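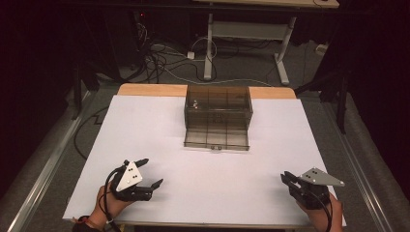
Project report, Sarkano group. Folding storage boxes: are they any good for a shared desk?

Our topic was small-parts storage, the stuff that ends up all over the table by July. Erasers, clips, tape, batteries. We wanted one kind of box that everybody in the group could use and nobody had to be taught. Tibor Kerekes wanted drawers. Outvoted. We went with the gray see-through plastic box, the ribbed one with a front flap that folds down flat on the table, so you can reach in from the front and leave the back and sides standing. Tab in the middle of the flap edge.

What we compared

Three boxes, which we call Skorkum, Caruso and Staller after the labels on our shelf (not the makers, we never found the makers). Skorkum is the flap one. Caruso has a lift-off lid. Staller is an open tray, basically.

How we did it

Each person put small things in and took them out again, 10 rounds per box. Amancay Carrasco timed it with her phone. White board on the table underneath so dropped bits show up. Should of used a bigger board for the Staller rounds, stuff rolled off.

Results

Staller fastest, no surprise, no lid. But it tips. Skorkum second, and with the flap down it was nearly as quick as the tray. Caruso last by a lot. Lid goes missing, lid gets put under other things, lid goes on the wrong way round. Total time for all Caruso rounds was 2437 seconds. We lost the Staller total when the sheet got overwritten, sorry, the ranking is from Amancay's notes.

Finding things: tinted walls are OK for bright items, bad for dark ones. Sohail Marwat missed a black clip twice. Clear plastic would of been better here but we didnt have any.

Problems

Flap needs room in front. On a crowded desk you end up opening it onto someones notebook. Stacking not tested. Labels fell off the ribs, tape doesn't stick well to them.

To do

Stacking test. Redo the Staller timing. Try labels on string (Tincuța Lazăr's idea).

Handed in May 4, 2020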